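Session 2: Praying the Psalms Together
Bornley Adult Bible Course, spring term

Welcome back! Last time we read Psalm 23 aloud and talked about what a shepherd did all day. Now we get to the part I have been looking forward to since we planned this course: using the psalms as our own prayers.

Where they come from
The Book of Psalms has 150 poems, traditionally split into five books. They were sung and spoken by people in very different moods, and it shows. Psalm 100 shouts for joy. Psalm 13 opens with "How long, O Lord?" and means it. Christians have prayed them for close to 2,000 years, and Jewish worshipers for much longer. When you open your mouth to say one, you are joining a very large choir!

Two terms to know
Lament: a prayer that brings pain or complaint to God. Most laments turn toward trust before the end, but Psalm 88 stays in the dark right to its last line. Please read it at home, even though it is hard going.
Parallelism: the second line echoes, sharpens or answers the first. Look at Psalm 19:1. The heavens declare, and then the skies proclaim. Once you hear this, you will hear it everywhere (I still get a thrill out of it).

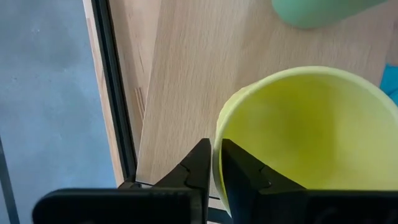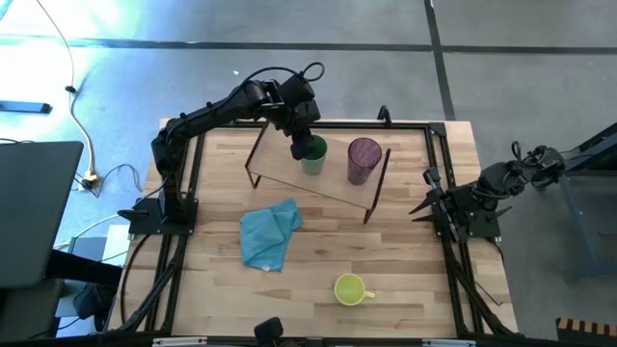
A green cup close up on the tabletop, then the shelf and the rest of the table.

How we will pray tonight
We start at Psalm 42. One person reads a verse, slowly, and then we keep silence for 10 breaths. The next person picks up the next verse. Don't worry about reading beautifully. If a word catches you, stay with it and let the others carry on.

After the reading, turn to a neighbor and share the line that stuck. "As the deer pants for streams of water" gets most of the attention, but listen for verse 7 too: "Deep calls to deep." What a line!

For next time
Read Psalms 42 and 43 in one sitting. The same refrain appears in both, and many scholars think they were once a single poem. See if you agree, and mark the refrain each time it comes up.
Write your own lament or song of praise, using parallelism in at least 2 places. Short is fine.
Bring a Bible in any translation. Different wordings make for a much livelier discussion.

Session 3 covers the Songs of Ascents, Psalms 120 to 134.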